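Revision of 5 Sep 2022. Replaces the August pages. Keep with the Candine Table Display binder.

## Section 2. Setting the Table Display

This section covers the backdrop, the grid cover, and the placement of the printed tableware. It applies to the Candine display at the Wernholm building. Storage and washing are covered in the sections that follow the inventory pages.

### 2.1 Before You Begin

Confirm that the following items are at hand:

- green cloth backdrop, 80 inches wide
- white cover with the printed grid
- metal binder clips
- tableware crate marked 1,938
- lint roller and two dry cotton cloths

The crate holds 13 pieces. Check each piece against the inventory sheet and initial the sheet before anything is taken to the table. A piece with a chip or a hairline crack goes back in the crate with a yellow tag and is reported to Horácio Morais, Collections Office.

**Caution:** Do not stack decorated plates face to face. The printed designs scratch.

### 2.2 Hanging the Backdrop and Laying the Cover

1. Spread the grid cover over the work surface and smooth it outward from the middle. Small ripples at the back edge are acceptable.
2. Hang the green cloth behind the table with the selvage at the top. Pinch the fabric with a binder clip wherever it begins to sag.
3. Let the hem come down onto the cover. Loose fabric may rest on the surface at the back, but keep it clear of any plate.

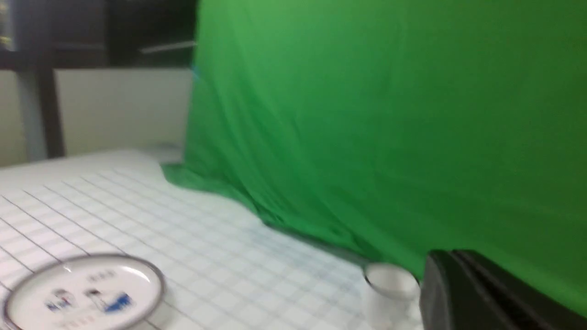 4. Run the lint roller over the front half of the cover, then over any part of the green cloth within reach.

**Note:** The cloth does not need to be ironed. Soft creases are permitted for all Candine displays. Sharp fold lines from storage should be steamed out the evening before.

### 2.3 Checking the Surface

Look across the grid from a low angle, first from the front of the table and then from one side. Dust and crumbs are easier to find this way than from directly overhead. Remove specks with a dry cloth. Do not use spray cleaner, polish, or a damp sponge, as the Achari lamps will show every streak.

The green cloth can throw a tint onto the white areas near it. Before changing the lamps, step back and see whether the tint is still noticeable from the visitor line. 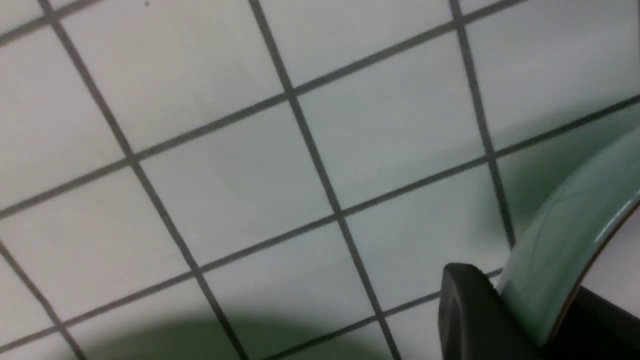
If it is, move the lamp on the affected side one notch outward and look again. Adjust one lamp at a time and write the final notch numbers on the lamp card. Lamp positions left unrecorded must be set over again by the next shift.

### 2.4 Placing the Tableware

Wear clean cotton gloves, or wash and fully dry your hands. Carry one piece at a time.

1. Place the round plate on the left side of the cover. The picture of the two children should be readable from the front. Turn the plate slightly if lamp glare falls on the figures.
2. Lay one white ceramic spoon to the right of the plate, with the bowl pointing away from the front edge and the handle toward it. The red characters on the handle face up.
3. Stand the white cup with the black rim toward the back, near the backdrop.
4. Set the small black-rimmed bowl to the right of the cup and a little forward of it. The flag emblem on the inner wall must be in view.
5. Place the pale blue-gray cup in front of the bowl. Lean the second spoon across, handle on the rim of the bowl, bowl end down in the cup.

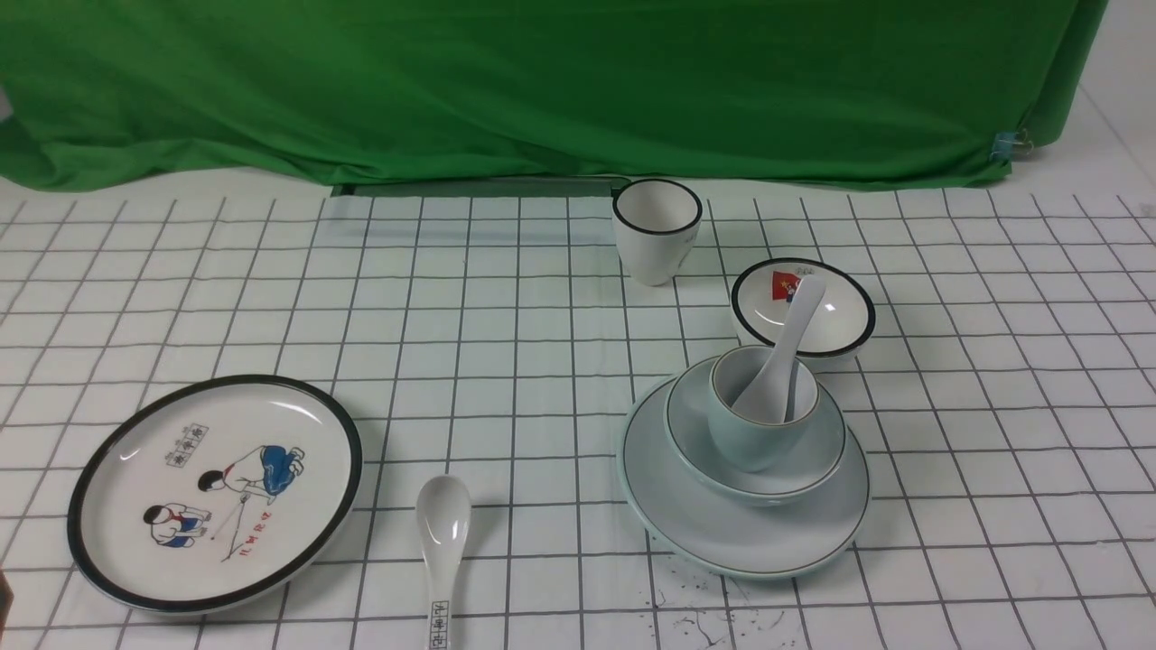

6. Let go of the leaning spoon slowly and watch it for a moment. If it slides, bring the cup closer to the bowl and try again.

**Caution:** Do not secure the spoon with putty, wax, or tape. Adhesives have lifted the printed decoration on earlier Plurnum pieces.

### 2.5 Sign-Off

Complete the set-up card, including the lamp notches and the crate number. A second staff member checks the placement from the visitor line and signs below the first name. Return the empty crate to the lower shelf with its lid closed, and file the inventory sheet behind the front tab of the binder.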